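**Table and work surface inspection — Bennani fit-out, level 7**
Date: 14/01/2019
Inspected by: Lahcen Erraji. Reviewed: Doaa Ait Brahim.
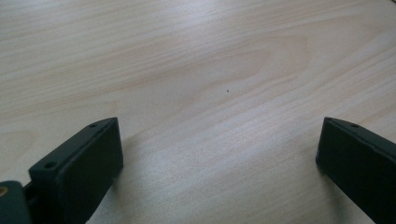 Tops are checked in daylight first, then with the ceiling lights on. Raking light from one side shows raised grain and shallow dents that overhead light hides. Record the table number from the underside tag before starting.

Status codes: P = pass, M = monitor, F = fix before use, N/A = not fitted.

## A. Top surface

- [x] **Cleared for inspection** — P.
- [x] **Splinters or lifted grain** — P. Checked by palm, both directions, light glove.
- [x] **Colour and finish** — P. Pale top, long diagonal grain with one drawn-out oval figure. The figure is natural and is not to be logged as a stain.
- [ ] **Marks and debris** — M. One tiny dark speck a little right of centre. Could be a crumb or a mark in the finish. Wipe with a damp cloth and look again; if it stays, enter it as a finish mark.
- [x] **Glare at seated height** — P. Sheen is matte. Bright patch toward the near side, grain still readable through it.

## B. Edges and corners

- [x] **Edges eased, no sharp arris** — P.
- [ ] **Corners** — F. Rear left corner has a chip that catches on sleeves. Sand and reseal. Assigned to Driss Ezzat.
- [x] **Joint between top and edge** — P. Feeler gauge would not enter.

## C. Frame and feet

- [x] **Leg bolts tight** — P. Two took a quarter turn.
- [ ] **Levelling feet** — M. Slight rock on the rear right foot. Adjusted on site, recheck in March.
- [x] **Cross rail** — P.
- [ ] **Castors** — N/A.

## D. Clearances

- [x] **Aisle behind seat** — P. 1,092 mm measured to the wall.
- [x] **Floor to top** — P. 716 mm, all four corners, after adjustment of the foot.
- [x] **Power leads clear of walkway** — P.

## Comments

Skaver cleaner is not to be used on these tops. It left a haze on the sample board, and Rachid Ragab has asked for plain water and a soft cloth until the supplier replies.

Item B, corners: table may stay in place but tape the corner until it is sanded.

Next table on the sheet is no. 8.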